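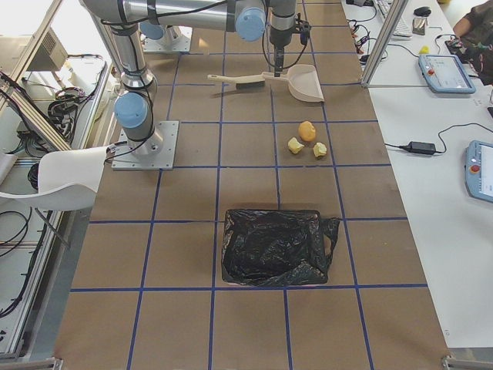
Kunorham Community Help > Cleaning > Floors and surfaces

Sweeping food scraps off a paper-covered table without tearing the paper

Asked by Kultside
Viewed 3,105 times

We cover a long work table with brown paper and mark it into squares with blue tape. Food ends up on it most days, mainly bits of bread, potato and fruit. At the end of the day it has to be cleared so the same paper can be used again. I would like one sheet to last a week.

I use an ordinary plastic dustpan and a hand brush and empty the pan into a black garbage bag. Two things keep going wrong. The lip of the pan catches on the edge of the tape and lifts it, and the small crumbs go under the lip and stay there. The big pieces are no trouble except that they roll. I have tried a damp cloth, but the paper wrinkles and goes dark.

Is there a better way to do this, or a different kind of pan I should buy? Clearing the table takes me 30 minutes and I think it should be half that.

Edit: someone asked about the size of the scraps. They are anything from crumbs up to a piece of bread or something potato-sized, and I have been taking both kinds in one load. 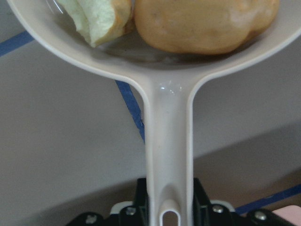 Drulton
Don't take both in one load. Pick the big stuff up by hand and use the brush for what's left. Also just change the paper more often, it's cheap.

Kultside
The paper is cheap but the tape takes ages to lay out again. I'll try the first part.

Ludger Mühlbauer
I cleared tables in a school kitchen for 15 years and we had paper on most of them. Your pan is probably fine. What matters more is where you put it down and which way you sweep.

Set the lip in the middle of a square, flat on bare paper, and sweep toward it from inside that same square. If you sweep across a tape line the crumbs stop against the edge of the tape, and you push harder, and that is when it lifts. For the squares at the far side, turn the pan around and work from the other end of the table. Don't lean over.

A shallow tray is useful as well. Put anything bigger than a grape in there and deal with it afterward. It needs a flat bottom so it stays put.

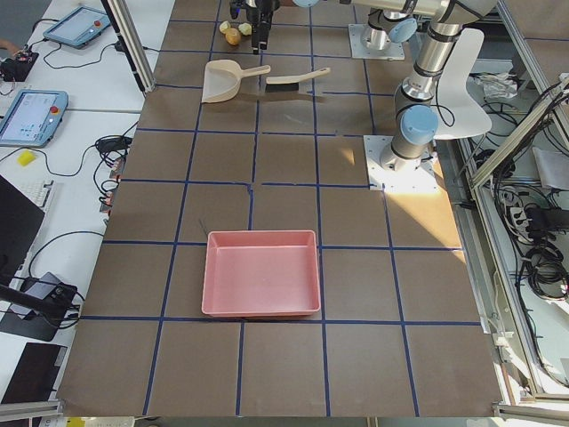
Pink tray, dustpan and brush on brown paper with blue tape lines.

The order I would do it in:

1. Pick up the large pieces and put them in the tray.

2. Open the garbage bag and stand it in a bucket beside the table. A bag lying flat is hard to tip a pan into with one hand.

3. Brush one square at a time with short strokes, keeping the bristles low. Long strokes flick the crumbs over the lip.

4. Move the pan back an inch and brush again. You will get a thin line of crumbs where the lip was. Do this two or three times until the line is gone.

5. Check the inside of the pan before you hang it up. Specks and smudges stay on plastic after you have tipped it out, and on a light color they show. Look in the channel of the handle too if it has one.

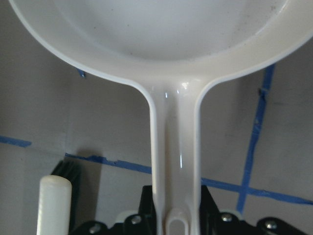 6. Wash the pan in warm water with dish soap and dry it fully. A damp pan will mark the paper the next day.

7. Press down any loose tape with your thumb, starting from the joins.

If the lip still catches, rub it lightly with fine sandpaper to take off the molding edge. I would not buy a pan with a rubber lip for this job, as rubber drags on paper.

Kultside
Thanks, going square by square works. I'm down to 20 minutes and the tape has stayed down so far. Haven't tried the sandpaper.

Drulton
You could also run a second strip of tape over the joins where it keeps coming up.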